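Fuel numbers from the Bumatcombe six-hour

The car finished, so this post is mostly arithmetic. I promised Boris Kollár I would write up the fuel figures before I lost the notebook, and a few people in the Escobedo paddock asked how we got to the end on one fewer stop than the two cars we were racing.

Background for anyone new to the blog. The car is the same Helia coupe we ran last year, in the small-engine class, weight on the scales 971 kg with no driver and an empty tank. The only mechanical change over the winter was the final drive, which is now the shorter of the two the rules allow. That was Boris's idea. I argued against it in writing, and the post is still up.

A shorter final drive costs fuel on the straights. At Bumatcombe there is one real straight and a great many second- and third-gear corners, and the old ratio left the engine below its torque peak at the exit of nearly all of them. The drivers covered for that by holding second and revving it out, and that burns more than the extra revs on the straight do. I had the straight in my model and left the corner exits out of it. The model is now fixed.

Over six hours we did 213 laps, including two safety car periods. Consumption per green lap settled early and hardly moved, apart from the stint where Boris was following a much faster car and forgot the target. He disputes this. The trace does not.

The stop we saved came out of the second safety car. We had planned to pit at the next opportunity, and the tank could have gone either way. The usual thinking is that you always take a cheap stop under yellow. The trouble is that everyone else thinks the same, the pit lane at Bumatcombe is narrow, and the fuel rig is shared between four garages. I had us waiting behind at least two cars. We stayed out, picked up the track position, and lifted at the boards for the rest of the stint. It worked with very little margin, and I would want a better gauge before trying it again.

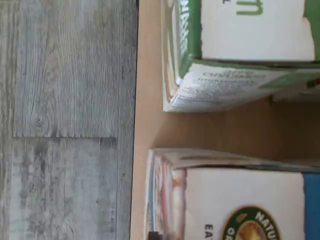
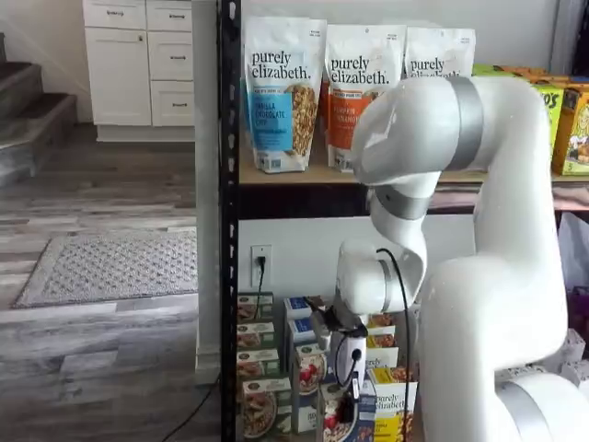
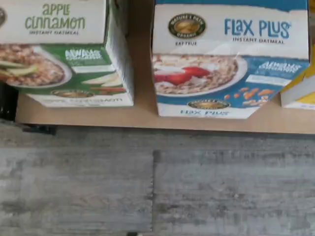

Now the gauge. The sender in the tank is a float type and it reads high in long left-hand corners, so the dash number is only worth looking at on the straight. We have been averaging it over ten seconds, and that is too short for this circuit. The slosh from the double left is still in the average when the driver reads it out over the radio. I have changed it to a full-lap average, updated once at the line. The driver loses the comfort of a live number but gets one that means something.

The better source is injector pulse width. The Bilow logger already records it, and adding up the open time gives fuel used per lap to a precision the float will never reach. It needs calibrating against a measured fill. We did this twice, once at home and once in the paddock, and the two factors agreed more closely than I expected given that the paddock was a good deal warmer. I plan to use the home figure until I have a third.

Tires, briefly. The fronts lasted two stints each, the left front always going first. Wear was mostly on the outer shoulder, so there is more camber to be had. We are close to the limit of the adjusters and the next step is to slot the top mounts, a job I do not enjoy. The rears could probably have done the whole race. We changed them once anyway, at the driver swap, when the car was already in the air.

Brakes were fine. The pads that went in new came out a little over half worn, and the fluid stayed clear. I will run the same compound in August.

Cost. Entry, fuel, tires and the hotel came to 1,553 between us, against a budget of 1,000 that I now see was written by an optimist. Most of the difference is the second set of fronts. Some of it is the hotel, where we booked late.

Still to do before the next one:

Slot the top mounts and redo the alignment.
Replace the radio lead on the passenger side — it cuts out over the curb at the last corner.
Third calibration fill for the logger.
Find the rattle behind the dash. Boris says there is no rattle.

The spreadsheet has gone to everyone who left an address last time. If you want the lap-by-lap version, leave a comment and I will send that too. The column marked "adj" is fuel corrected for safety car laps, and the blank cells near lap 90 are where the logger restarted itself during the driver change.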